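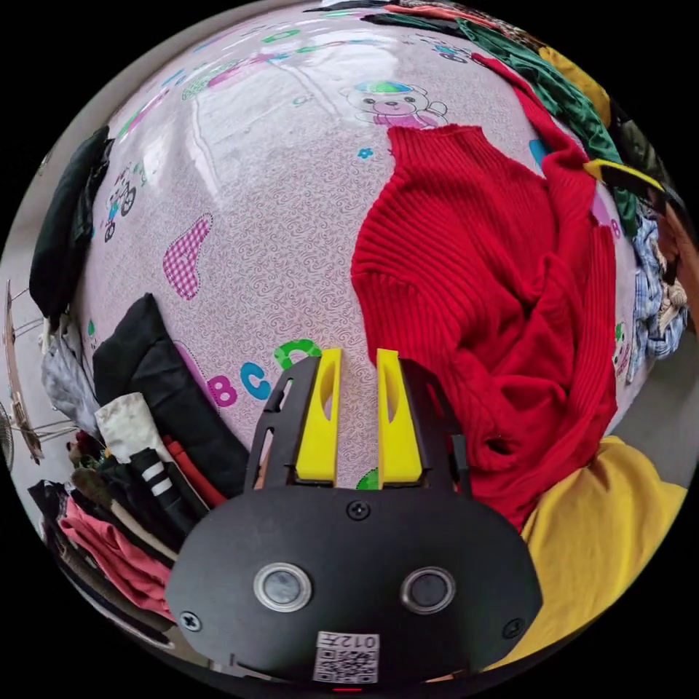

Pink tablecloth with the cartoon print.

Moving a small app off Lostel's login

I run a train-times app with 2405 registered accounts. Until August, 717 of those signed in through Lostel, the social network, and had no password with me at all. Lostel has now changed its terms for small developers, so I spent a few evenings taking the dependency out. These are my notes.

The old set-up was the usual one. The user presses the Lostel button, Lostel sends back a token, and my server swaps the token for a user number and, if permission was given, an email address. The user number is specific to my app. It can't be matched to anything once the app key is switched off, which means any account without a stored email address is lost at that point.

I had email addresses for all but 6 of the Lostel accounts. For those I put a notice on the timetable screen asking for one. Three people replied. The others haven't opened the app since spring and I have left their rows in the table.

For everyone else I wanted a sign-in link sent by email, with no password. I looked at Nalter first.
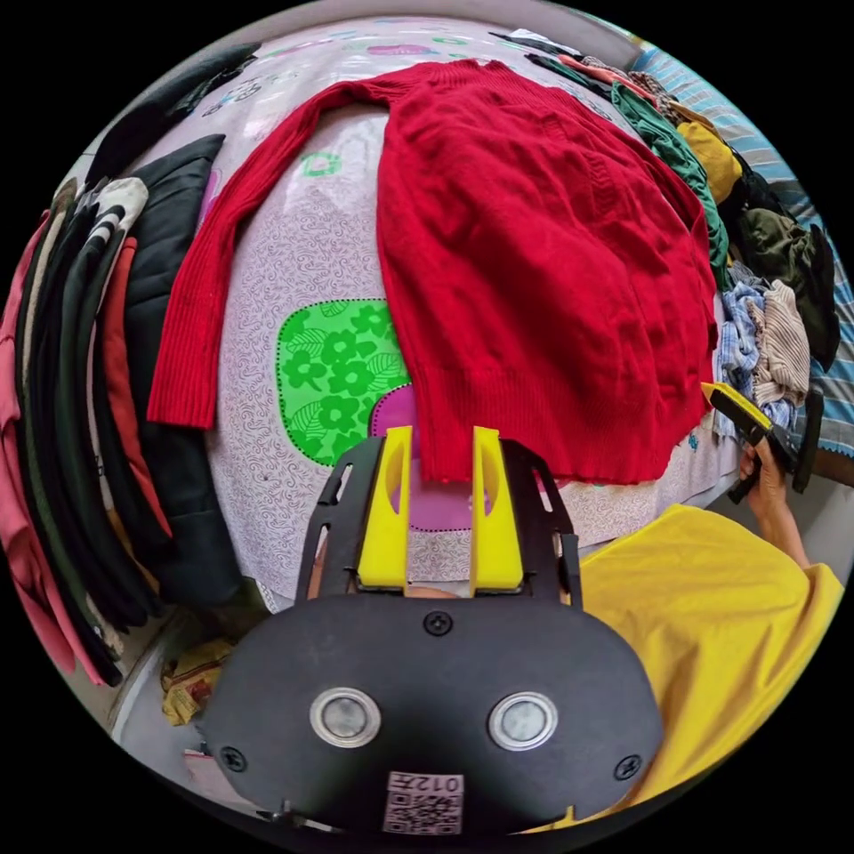

Its documentation is good, but it charges per active user and counts a user as active if the app merely refreshes a session in the background. Mine does that every time the phone wakes up. Sethi charges per message sent, and that suits an app where people sign in once and stay signed in. I went with Sethi.

Two problems came up. The first was that some mail programs open every link in a message to check it, and this used up the one-time link before the reader got to it. The link now leads to a page with a button, and only the button spends the token. The second was capital letters. Lostel had passed on addresses exactly as typed, and my lookup was case-sensitive. Fouzia Memon spotted that one from the logs while I was still blaming the mail server.

The friend list is gone. It showed which of your Lostel contacts used the same line, and the logs say hardly anyone opened it. I have no plan to replace it.

Still to do: remove the Lostel library from the Android build, where it is tangled up with the share button, and move the crash reports to Biltance. The library also starts its own network thread at launch, so I expect a slightly quicker start once it's out. I'll post timings when I have them.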